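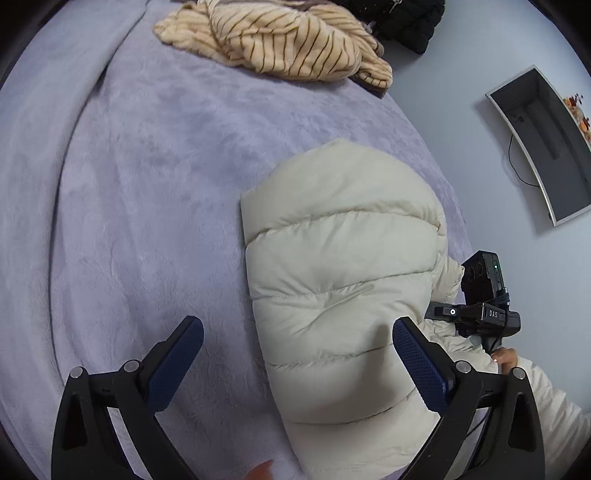

Residents' Online Forum - Rera House and Annexe
Board: Housekeeping and Storage
Topic: Storage of winter jackets - proposed wording for the residents' handbook

Posted by: annexe_desk
Residents are invited to comment on the draft section concerning the storage of winter jackets between seasons. The current handbook says only that bulky clothing "should be put away neatly", and the office has received a number of requests for clearer guidance, chiefly from residents in the smaller rooms. It is proposed that jackets be sorted and folded on the bed, on top of the blanket, as was done with the cream-white puffer jacket lying folded on the lavender blanket, with the black one and the striped beige garment lying further up. The bed is the largest flat surface in most rooms and no resident should need to use the floor. The draft wording is as follows.

Section 3. Winter jackets.
3.1 Pockets are to be emptied and all zips closed before folding.
3.2 Jackets are to be folded on a clean, flat surface. The bed is recommended.
3.3 Down and padded jackets are to be stored folded and are not to be compressed in vacuum bags.
3.4 One storage tub per resident may be placed in the box room from the end of August. Tubs must be labelled with the resident's name and room number.
3.5 Jackets that have not been cleaned are not to be placed in the box room.

Comments will be received until the handbook goes to print.

Posted by: ksengar
Thank you for circulating the draft. I support the section in general and wish to raise a concern about 3.3. A ban on vacuum bags may be reasonable for down, but many residents own jackets with synthetic filling, and the rooms on the upper floor have one narrow wardrobe each. I have kept two synthetic jackets in vacuum bags under my bed every summer I have lived in the Annexe and they have come out in acceptable condition. I would ask that the clause be limited to down.
Kamlesh Sengar, Room 112

Posted by: north_stair
I must respectfully disagree with the previous resident. Synthetic filling also loses its loft when it is pressed flat for months. My own parka spent one summer in a vacuum bag and was noticeably thinner across the shoulders the following winter. Two cycles in the dryer on low did not bring it back. The clause should remain as drafted.

Posted by: ksengar
May I ask whether the bag was drawn down completely? I remove only part of the air, so that the jacket is reduced to perhaps half its bulk. There is a considerable difference between that and a jacket as flat as a dinner plate.

Posted by: north_stair
It was drawn down completely. I accept that partial compression may be gentler. I doubt, however, that a handbook can usefully tell residents how much air to remove.

Posted by: linen_and_light
I would like to comment on 3.2. The bed is certainly the most convenient surface, but a fleecy blanket sheds. I have a plush throw of a similar kind and everything dark that is laid on it must be gone over with a lint roller afterwards. Black jackets are the worst affected. I suggest that the clause be amended to read "on a clean sheet or towel spread over the bed".

Posted by: tadpole_creek
Is it really necessary to prescribe a sheet? I have folded jackets on my blanket for years. A shiny nylon shell does not pick up much fluff, and what it does pick up wipes off with a damp cloth. I would be sorry to see a simple task turned into a procedure.

Posted by: linen_and_light
The shell may wipe clean. Knitted cuffs and fleece collars do not. I would be content with "a sheet is advised for dark or fleecy garments".

Posted by: annexe_desk
The suggestion is noted and the office is inclined to adopt the second form of words. On 3.3, further comments are welcome before any change is made.

Posted by: m_oduya
Could the section include a method of folding? I moved here from Darwin and had not owned a padded jacket until last year. I rolled mine, and it unrolled itself inside the wardrobe every time the door was closed.

Posted by: north_stair
The method I use is given below for the benefit of the poster above.

Close the zip fully and lay the jacket face down. Bring each sleeve straight across the back, one over the other. Fold the sides in by the width of a hand. If there is a hood, fold it down over the sleeves. Then bring the hem up to the shoulders in a single fold and press gently with both forearms, working from the hem towards the open end, so that the air has somewhere to go. Leave it for a minute. It will rise a little and may then be placed in the tub with the folded edge down.

Posted by: tadpole_creek
I fold mine face up, with the sleeves crossed in front. I have found that face down leaves a crease directly beneath the collar, where everyone can see it.

Posted by: north_stair
A crease in a padded jacket drops out after an hour on a hanger. The zip is the greater risk. Face up, the teeth press into the sleeves for the whole summer.

Posted by: m_oduya
My thanks to both. I tried the two methods this evening and the face-down version stayed folded. The sleeves are the difficult part - they slide off one another before the sides can be turned in. I laid a book on them, and that helped.

Posted by: second_floor_west
I wish to object to 3.4. One tub per resident is not sufficient. A resident with a ski jacket, a work coat and a rain shell will fill a tub with the first two. The box room has free shelving along the back wall for most of the year. I propose two tubs for residents in single rooms.

Posted by: annexe_desk
The shelving along the back wall is reserved for spare bedding and cannot be allocated to residents. The remaining space was measured last spring and will hold one tub for each room with very little to spare. The office will, however, keep a list of residents who do not intend to use their place, and these may be offered to others on request.

Posted by: second_floor_west
That is a fair arrangement, provided the list is posted where it can be seen. Last year's list was kept in a drawer at the desk and I learned of it only in the spring.

Posted by: annexe_desk
The list will be pinned beside the mailboxes.

Posted by: ksengar
Is there a required type of tub? I bought a Trokent tub with wheels last year and was told it was too tall for the lower shelf. The flat Irketti ones fit under the beds in this building but will take only one thick jacket each.

Posted by: annexe_desk
There is no required make. The lower shelf will accept a tub up to knee height. Tubs with wheels are permitted if the wheels are locked or removed. The office asks that lids be fitted properly, as several were left open last year.

Posted by: linen_and_light
A word on hanging as an alternative. Residents with wardrobe space may prefer to hang their jackets in a cotton cover. My long coat has hung that way since I moved in. It must be a wide hanger; a wire one leaves points in the shoulders.

Posted by: tadpole_creek
I would caution against hanging anything heavy on the rails in the Annexe. Mine came down one Sunday at three in the morning under two coats and a dressing gown.

Posted by: second_floor_west
The same happened in our corridor. The brackets are held by short screws. Maintenance replaced ours on request and the rail has been sound since.

Posted by: annexe_desk
Residents with loose rails are asked to complete a repair form. A sentence to that effect will be added to the section.

Posted by: m_oduya
May I also ask about 3.5? The cleaner on Bilgin Street charges more for a padded jacket than I had expected. Is home washing accepted as "cleaned"?

Posted by: linen_and_light
I should hope so. I wash mine in the large machine in the laundry on the gentle cycle, with a small amount of liquid soap and a second rinse. The drying takes the whole afternoon. Please do not put it away until the seams are dry as well as the panels. Squeeze the padding at the underarm, where it stays damp longest.

Posted by: north_stair
I agree with all of that, and would add that the dryer must be on low. The high setting in our laundry is very fierce and has marked at least one shell to my knowledge.

Posted by: annexe_desk
Home washing is accepted. The clause will be reworded to "washed or dry cleaned, and fully dry".

In view of the comments received, the office proposes the following changes to the draft.

3.2 Jackets are to be folded on a clean, flat surface. The bed is recommended. A sheet is advised for dark or fleecy garments.
3.3 Down jackets are not to be stored in vacuum bags. Residents storing synthetic jackets in this way do so at their own discretion, and in their own rooms only.
3.5 Jackets placed in the box room must be washed or dry cleaned, and fully dry.
3.6 Loose wardrobe rails are to be reported on a repair form before heavy garments are hung.

Posted by: ksengar
The revised 3.3 is satisfactory to me. I thank the office.

Posted by: north_stair
I remain of the view that synthetic jackets should be included, and ask that this be recorded. I will not pursue it further.

Posted by: tadpole_creek
Will a method of folding be printed? If so, I ask that both be given.

Posted by: annexe_desk
Both methods will be printed on the sheet inside the box room door. The handbook itself will not specify either.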